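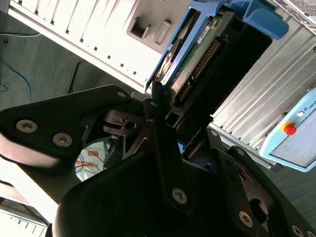
Le collectif Kokilis cherche des rappeuses, des rappeurs et des beatmakers pour sa deuxième mixtape, dont l'enregistrement commencera en septembre. Nous sommes un petit groupe de musiciens venus de plusieurs pays, et nous chantons en français, en cantonais, en grec et en albanais. La première mixtape, *Drolero*, contenait 87 minutes de musique, ce qui était trop long, nous le savons maintenant. Toutes les sessions de cette époque sont gardées sur un disque dur comme celui-ci, dans son support en plastique bleu, et les participants retenus pourront y prendre des voix et des boucles pour leurs propres morceaux.

**Nous cherchons**

- 4 voix, avec ou sans expérience de la scène
- 2 beatmakers qui travaillent déjà avec des échantillons
- une personne pour les scratchs — platines personnelles souhaitées

L'âge minimum est de dix-huit ans. La langue des textes est libre, mais il faut joindre une traduction française, même simple.

**Le travail**

Les répétitions ont lieu le mardi soir au studio Erix, pendant 6 semaines. Siu-ming Yu dirige les prises de voix et Birdie Kapoor s'occupe du mixage. La participation est gratuite. Nous ne pouvons pas payer de cachet, mais les transports sont remboursés et les droits sont partagés à parts égales entre les auteurs de chaque titre.

**Pour se présenter**

Envoyez deux morceaux ou une maquette, même enregistrée au téléphone, avec quelques lignes sur vous et sur les disques que vous écoutez. Merci de ne pas envoyer de reprises. Les dossiers sont à adresser à Shuk-fan Yip, studio Erix, boîte postale 3701. On peut aussi les déposer à l'accueil du studio, dans une enveloppe marquée « Mixtape 2 ».

Spyros Hoxha répond à toutes les candidatures, parfois avec un peu de retard.

Annonce publiée le dimanche 14 avril 2024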